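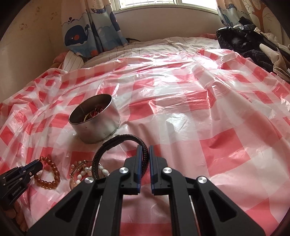 Yimyam opens its bracelet repair and swap table

January 2021 — for immediate release

I've been mending other people's bracelets for years, mostly as favours and mostly at home, so it feels a bit grand to be writing a press release about it. But here we are! Yimyam, my little jewellery repair business, is now taking in bracelets and bangles by post, and I'd love your readers to know about it.

The idea came from a drawer. My friend Orathai Noiphan was clearing hers out last August and brought me a carrier bag of bits she couldn't wear and couldn't bear to throw away (snapped elastic, a clasp with no partner, a leather plait that had gone stiff as a twig). I sorted the lot on the bed, over a couple of evenings, and gave most of it back to her in wearable order. She told her sister, her sister told the whole of her office, and by the end of the autumn I had mended 92 pieces and run out of thread twice.

So what do we take? Beaded bracelets, pearl ones (real or not, I'm not fussy), braided leather, thin metal bangles that have been sat on. I restring beads on fresh cord and knot between pearls if you'd like that done. Leather gets cleaned, fed and given a new fastening. Bangles I can usually coax back into a circle, though if the metal has cracked I'll pass it to Montri Sombatkul, who has a proper torch and a steadier hand than mine. What we can't do is watches or anything with set stones — please don't send those, the postage is wasted.

Restringing starts at £30 and I'll always write to you with a price before I pick up the scissors. Loose beads come home with you in a little bag if there are any left over.

The other half of it is the swap. If you've got a bracelet that's perfectly good and just isn't you any more, send it in and choose another from our swap list, which Fongchan Wannasri keeps up to date and is very strict about. Everything on it has been checked and cleaned, and there are 400 pieces on there at the moment. Amber-coloured beads go fastest, and I've no idea why! Plain gold-coloured bangles hang about a little longer, so do have a look at those, they're lovely worn two or three together.

A small favour when you post things: wrap each piece on its own in tissue. Chains and cords get into the most awful tangles otherwise, and I would much sooner be mending than unpicking.

I'm happy to talk to anyone writing about mending or old jewellery, and I can go on about knots for as long as you'll let me. Interviews by phone for now, please.

Press contact: Shafiq Thambiah, Yimyam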